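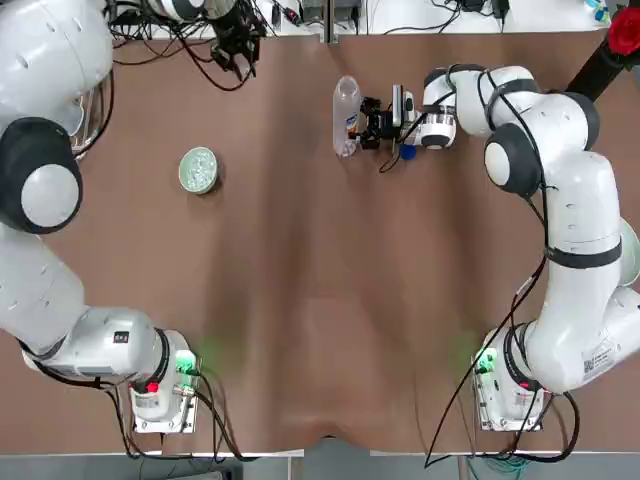
Success rate dropped after adding more demos?? Bimanual imitation learning, bottle and bowl task
posted by Irfan Tanoli, Thu 8 April

Hi all, hoping someone has run into this. Two arms on one table, parallel gripper, head camera looking down over everything. Task is pick up the bottle, bring it over to the bowl, tip, put it back upright. Policy is a plain behavior cloning transformer that spits out action chunks, nothing fancy. I'm trying to reproduce the data scaling result from the Nundside report (the one where they say it keeps going up as you add demos and only flattens late).

What I did. Collected 50 demos myself over two afternoons. Trained. Worked well, better than I expected, it got the grasp nearly every time and the tip most of the time. Then we wanted the big set so two other people in the lab teleoperated as well and we got to 300 total. Trained the same thing, same config, same seed, longer schedule. And it's WORSE. Grasp is the bad part. The gripper comes in next to the bottle and then just sort of hangs there beside the neck, little twitches, doesn't commit. Sometimes it goes after a while, sometimes it times out.

Things I already checked:
training loss is fine, lower than the small run if anything
validation loss also fine
camera hasn't moved (I overlaid old and new first images, they line up)
action normalization recomputed on the full set
tried a bigger model, no change

Things I haven't checked: pretty much everything else. I have a group meeting about this and right now my scaling curve goes up and then down, which is not what the report has. Is it the chunk length? Learning rate? Do I just need even more data? Any pointers apreciated, can post config if useful.

Asnakech Berhe

Don't touch the learning rate yet. Hanging next to the object and twitching is almost always the demos disagreeing with each other.

You said the first set was all you, and the second was you plus two others. So ask the boring thing – do all three of you grasp it the same way? My guess is one person comes in low from the side and another goes for the neck, or one of you stops before closing the fingers to line it up and the others don't. With plain regression the policy averages those. Average of two good approaches is a bad one, the arm ends up between them. And pauses are worse. If someone stopped for a second or two before closing on every demo, then the most common action at that pose in your data is "stay put". So it stays put. It learned it perfectly, and this is also why your loss looks great, standing still is very easy to predict.

We went through the same thing on the Workneh project in our lab. What we did, in order:

First, split by operator and train one policy per person, equal number of demos each. Takes a day of compute but it tells you straight away. In our case two of the three were fine alone and the third was poor alone, and mixing all of them was worst.

Second, plot the speed of the gripper over time for each demo, line them up on the moment the gripper closes. You'll see the pauses as a flat part right before. Trim them, or drop the frames where nothing on either arm moves more than a small threshold. Careful not to cut the part where the fingers are closing, the arm is still there but the gripper isn't. I did that once and got a policy that never grasped anything, lost most of a week.

Third, only after that, look at the loss. If you're on L1 or L2 with no latent, go to something that can hold more than one mode. Diffusion head, or a CVAE if you want to keep the rest of your code. It does help with the side vs neck thing. It does not help with pauses, those are real data as far as the model knows.

About chunk length. Longer chunks get you over a pause because the policy commits to the whole chunk and comes out the other end. So if you go longer and it suddenly works, that's not proof chunk length was the problem, it's just hiding the pause. Worth knowing before you put it on a slide.

Also for the scaling curve, your points aren't comparable the way you have it. The small one is one operator, the big one is three. You changed two things. Sample the small sets at random from the full 300, a few different draws at each size, and then plot that. I'd bet it goes up again like it should, just lower overall than you hoped. If you want to keep your own set as a separate line then label it as single operator, that's a nice result by itself imo.

Last thing, how are you scoring? "Most of the time" isn't going to survive a group meeting. Fix the start positions, mark them, same positions for every policy, and don't let the person who trained it decide when to reset.

Mulugeta Feyisa

had this, more data fixed it for me. just keep collecting. also update your drivers, the teleop lag on the older Fakiretti build is terrible and it gets in the recordings

Gemechu Yimer

Mostly agree with Asnakech, not so much with the one above. More data of the same mix will get you the same mix. The lag point is fair though, check it.

Would add one thing, look at which arm is doing what. With two arms in the action vector the idle arm still counts for half of the loss. If one operator rests the other arm in a slightly different spot each time, or fidgets it (I do this, everyone does this), the network spends effort on predicting that. And worse, it can start reading the idle arm's joint angles as a clue for who is driving, then at test time you start from a rest pose that belongs to one person and get that person's style, pauses included. Easy test: start the rollout from each operator's usual rest pose and see if the behavior changes. If it does theres your answer. Fix is to home both arms by script before every demo, no manual parking. Some people also drop the joint state from the input completely and go images only. Helped for us on the Zondcombe arms, but the tip got sloppier, so I wouldn't call it free.

Bottle position too. Later sessions tend to drift, people put it back where it's easy to reach. Plot the gripper xy at closing for every demo, colored by operator. If you get three blobs and not one cloud then the extra demos bought you a lot less coverage than the count says.

And second the random subsets. The report you're reproducing, did they say how many operators? I went back through it and couldn't find it, only the totals. If it was one very practiced person for the whole thing then I'd expect a clean curve for them and a messy one for everybody else.

Irfan Tanoli

OK quick update, only did the plots so far. Speed plot lined up on gripper close – one of us has a big flat section before closing in nearly every demo. It's me. But only in the later sessions, I was being "careful" after a few knocked over bottles. Closing positions are 2 blobs and a smear. Retraining with the still frames cut and the random subsets are queued after that, per-operator runs will have to wait for a free GPU. Will check the rest pose thing tomorow. Thanks both, will post the curve when its done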